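Sorting tips from the snack table
=================================

Updated in March. Most of what follows comes from the snack-sorting study at Trokholm, where two arms have spent the better part of a season moving snack bars from a table into bins. The question in the study was a narrow one: does the way you set a table out before you start matter more than how many demonstrations you record? The answer was useful enough at home that people kept asking for the household version, so it's written up here with the research left in.

**The short result**

With a tidy, fixed layout, the arms needed far fewer recorded demonstrations to sort well. We recorded more than 1,000 in all, under two layouts. In the loose layout the bins went wherever there was room. In the fixed layout each bin had a home and went back to it between runs. The policy trained on the fixed layout was steadier, and it also coped better when we later moved a bin on purpose. We expected the opposite on that last point and ran it again to be sure.

**Tip: give the pile a mat**

Tip your mixed packets onto a placemat before sorting, even if the counter is clean. Use a woven one if you have it. Foil packets slide on a bare bench, and a packet that slides is one you pick up twice. Smooth vinyl mats were no better than the bench in our runs.

Shake the mat out afterwards. Crumbs get down into the grooves and stay there, and a stiff dry brush lifts them better than a cloth does. 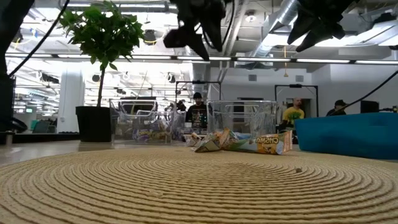 A mat also tells you when you're finished. If it's bare, the job is done. This sounds minor, but the arms had trouble with stopping, and so do kids. In the loose layout the arms would go back over an empty patch of table looking for more. With the mat as the only place to pick from, they mostly quit when they should.

**Tip: clear bins at the back, low tray at the side**

Put taller bins along the back, where you won't knock them with a sleeve or an elbow. Put anything low and open to the side. Clear bins are worth the extra money because you can check the level without lifting them down. They do throw reflections, and our early vision model sometimes treated a shiny empty bin as a full one. If you have the same trouble on a pantry shelf under bright lights, turn the bin so the handle faces you and look through the handle hole.

The Larnex bins we started with had lips that curled inward and caught on packets. The Koster ones have a plain straight wall and were easier. Any straight-sided bin will do.

**Tip: pinch, don't scoop**

How you hold a packet matters more than how quickly you move. Flow wraps — the crimped kind that bars come in — have slack near the ends, and that slack is the best handle on the packet. We compared a grip across the middle with a grip near one end. Middle grips dropped less often on full bars. End grips were better for anything small or crumpled, where there's no firm middle to hold.

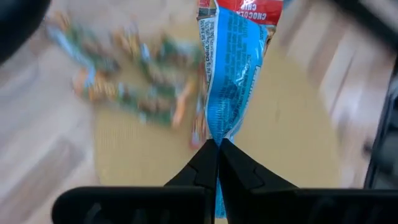 Grip force was the part we spent longest on. Squeeze too lightly and the foil slips through; squeeze too hard and you crush what's inside, which you won't find out until someone opens it. The people doing the demonstrations were told to close until the wrapper creased and then stop. You can see what that does to a packet held upright: the blue panel narrows to a tight twist at the fingertips, with dark creases gathered mid-panel. For your own hands, the same rule works. Crease, then lift.

If you sort with tongs, wrap the tips with a rubber band. Silicone-tipped tongs are fine as they are.

**Tip: sort in short rounds**

We logged demonstrations in rounds of 20 packets. Quality fell off after 11 rounds in one sitting, whoever was at the controls. The recordings from tired operators had more pauses, more second tries and more packets let go too high above the bin. Leaving those rounds out of the training set improved the result more than adding fresh ones did.

At home, do one shelf and have a cup of tea. Do the next shelf later. 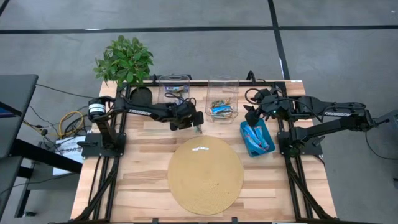
**Pascal Coste**
Bench lead, household tasks, Trokholm

**Tip: lay bars flat in the tray, same direction**

Bars dropped in any which way take up more room and hide the ones underneath. Lay them side by side on the same slant. It takes a few seconds longer per bar going in and saves more than that coming out. The arms learned this from the operators without being told to, as it was simply how most of us put them down.

**Tip: keep cords off the work surface**

This applies to kettles, mixers and chargers as much as to arms. We lost three runs to a cable dragging a packet off the mat. Run cords up and over, or down behind the bench, and leave enough slack that nothing pulls tight at full reach.

**Still to do**

Soft pouches and anything with a zip top. The Clundia trays are on order for that round, and the colour will be matched to the old ones so we can compare.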